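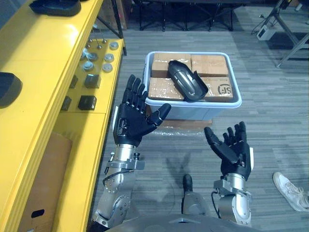 Hand trials at Flalville: five fingers or two?

2 min read

The Rusent group is comparing hands for its two-armed robot this May. The job is moving black plastic trays on and off the yellow bench. One candidate is the Emus five-fingered hand. The other is the Dovhaniuk two-jaw gripper, tested last month with the same trays. 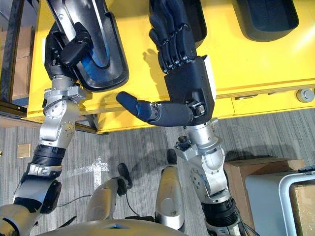

Left hand on a tray, right hand open over the bench.

Each hand gets 503 tray moves, split into sets of 30, with the last set cut short. The Dovhaniuk finished its share with 98 drops, most of them at the tray rim. The Emus has 3 sets done so far. It is slower to close - the fingers come in one after another - but
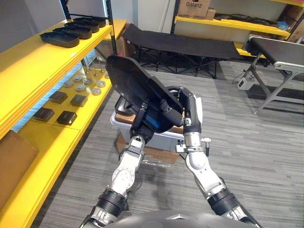
it needs less exact placement before it closes, and the controller settings have stayed the same between sets. Wrist cables are checked at the end of every set.
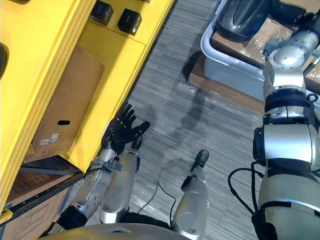 Left hand open beside the yellow shelving.

Small metal parts come next, starting with the discs. Results will run in the next issue.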